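Search this site Enter keywords Go

Food Waste in the Student Kitchens of Grutholm Residence

Project report, second year, course in Environment and Household Studies
Folmont College

1. Introduction

Many students in our residence buy food and later throw a part of it away. I noticed this in my own kitchen during my first year, when every week there was old bread and soft vegetables in the bin. For this project I wanted to know how much food is thrown away, which kinds of food are the most common, and why it happens. The work was done in September, when the new students had already moved in but the exams were still far away.

Grutholm Residence has 11 shared kitchens. I could not study all of them alone, so I chose 4 kitchens, two on the lower floors and two on the upper floors. The kitchens have the same size and the same number of refrigerators. The nearest supermarket is Bangera, on the other side of the tram line, and most of the residents do their shopping there.

2. Method

In each of the chosen kitchens I put a separate bin for food, with a lid, next to the normal bin. On the wall over it there was a sheet of paper where students could write what they threw away and the reason. They did not need to write their name. Every evening at nine I weighed the bin with a kitchen scale and copied the notes from the sheet into my table.

I asked that people put in only food which could have been eaten at some time. Peels, bones, coffee grounds and tea bags went into the normal bin. This rule was not always followed, and in the first days I had to take out many banana peels before weighing. I wrote the rule again with bigger letters and after this it was better.

I also made a short questionnaire with the form tool Flovaseo. The link was sent to the 400 residents of the building, and 167 of them answered. The questions were about shopping, cooking, storing food and reading the dates on packages.

3. Results

3.1 What was thrown away

Bread was the most frequent item on the sheets in all the kitchens. After bread came cooked rice and pasta, then salad leaves and other fresh vegetables. Meat and fish were rare. I think this is partly because of the price, and several students wrote in the questionnaire that they freeze meat on the same day they buy it.

Milk products were between these groups. Yogurt was often thrown away unopened, one day or two days after the date on the cup. Many residents did not know the difference between "best before" and "use by". For yogurt kept cold, a "best before" date is about quality, and the product can often be eaten some time after it.

3.2 Why it was thrown away

The reason written most often was "forgot it." The refrigerators are deep, and food at the back is hard to see. The second reason was "cooked too much," mostly for rice and pasta. It is difficult to cook one portion when the packages and the pots are made for a family.

Package size was a third reason. At Bangera the large bag of salad costs only a little more than the small one, so students take the large one and finish half of it.

3.3 Differences between kitchens

The two upper kitchens threw away less food than the lower ones. In the upper kitchens some residents cook together in the evening, and leftovers are placed on one shelf which is free for everybody. I did not plan to study this, but I saw the shelf on each visit and it was nearly always empty by the next day.

4. Problems with the study

The bins and the sheets probably changed the behavior of the students. One person wrote on the sheet that she was now ashamed to throw away bread. Also, food which was thrown away in bedrooms or outside the building is missing from my data. The questionnaire was answered by people who wanted to answer, and they may be more interested in the subject than the others.

5. Suggestions

A shared shelf for leftovers could be tried in every kitchen, with a marker to write the date on the box. A freezer drawer only for bread would also be useful. For leftovers of rice, the advice should be clear: cool them quickly, keep them in the refrigerator, eat them within one day and heat them only once until they are hot in the middle.

I would like to repeat the weighing in the spring, in the same kitchens, to see if the results change when the students are busy with exams.
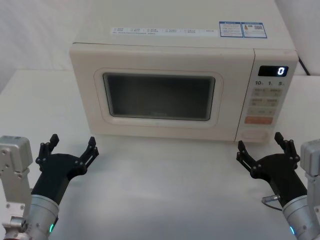
For the second round I would also add a question about how often people reheat leftovers and how often they cook something new, as my questionnaire did not separate the two.

Contact | Copyright Folmont College, student projects | Back to top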